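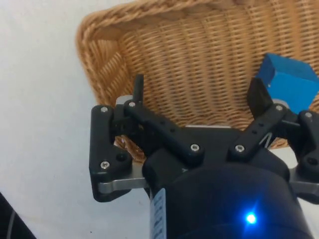 Naledi Radebe, contributing editor, regional customs
Last revised 20 August 2020

Rastthorpe Lantern Walk

The Rastthorpe Lantern Walk is a winter light trail held each February in the village of Rastthorpe. The route is 4 kilometres long and runs from the old goods yard to the mill pond, passing through Altadholm Wood. Visitors walk it in one direction only.

Layout
The trail is divided into 26 stations. Most carry paper or cloth lanterns hung from fixed posts, and the remainder use low-voltage lamps set at ground level. Power for the woodland section comes from a buried cable laid by the electrical firm Ghorbani. Candles are not permitted between the footbridge and the pond.

History
The first walk was organised by Setareh Dehghan, a schoolteacher, and had 41 lanterns. The present route was drawn up by Alvar Fjeld after flooding closed the riverside path. The most recent edition used 618 lanterns.

Access
Entry is free. Parking is at the Sillumetti works, on the northern side of the village. The woodland section has steps and is unsuitable for wheelchairs; a level path along Mill Lane rejoins the route at the pond.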